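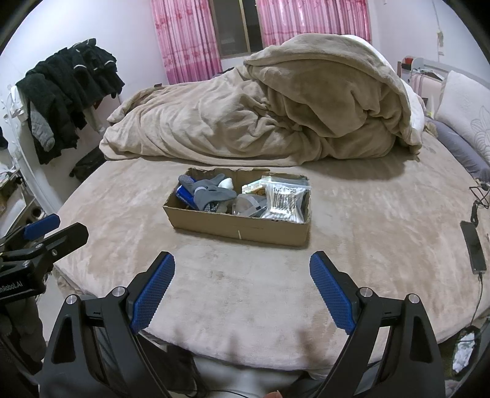
An open cardboard box of small household goods on a bed with a fleece sheet. A clear bag of cotton swabs stands at the right.

Odds-and-ends box

An odds-and-ends box (also sundries box, bits box, and in parts of the Clerkeron district "the shallow") is an open container in which a household keeps small goods that have no fixed place. It is usually a cardboard carton of low height, reused after a delivery. Typical contents are cotton swabs, gloves, socks, spare packets and small things still in their plastic bags.

Name

The word "odds-and-ends" is the most common in everyday speech. "Sundries box" is found mainly in older housekeeping columns. The local name "the shallow" comes from Skekach, where fruit was sold in low trays and the empty trays were taken home by the customers. In Hayes the same box is called a "catch-all", but this word is used there for drawers also.

Form

The box has a flat bottom and four low walls. Most have no lid, as the flaps are cut or torn away so that a hand can reach in from any side. A torn rim is weaker than a cut one, and it tends to go soft at the corners after some months. A wall height of 12 to 14 centimetres is considered comfortable. In a deeper carton the small goods sink to the bottom and are forgotten, while in a lower one the upright packages fall over the edge.

Corrugated board is light and costs nothing, but it does not tolerate moisture. For the bathroom, many households prefer a plastic tray. Some line the bottom with paper, which can be changed when it becomes dirty. 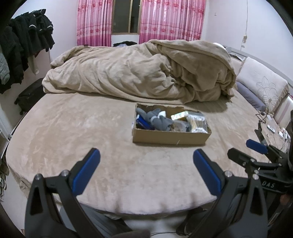
Sorting

The contents are commonly sorted on a bed. The bed gives a wide surface at a convenient height, and small items do not roll far on fleece or other fabric with a pile. The blanket or comforter is pushed to the far side first. Soft goods are then taken out and folded, and packets are put together by kind. Empty wrappers are thrown away. Bags with a zip closure may be placed upright along one wall, where the label can be read without lifting them.

A disadvantage of the bed is that very small things, such as buttons, can be lost in the folds of the bedding. Light colours of sheet make them easier to find.

Regional customs

In Preva the box is emptied every January, and whatever was not used during the year is offered to neighbours. A household survey made there received 2899 replies, and the usual answer was that a home kept 5 such boxes, most often in the bedroom or the hall. The survey did not separate open boxes from boxes with a lid, so the figure is difficult to compare with other districts.

See also

Junk drawer
Sewing basket
Linen cupboard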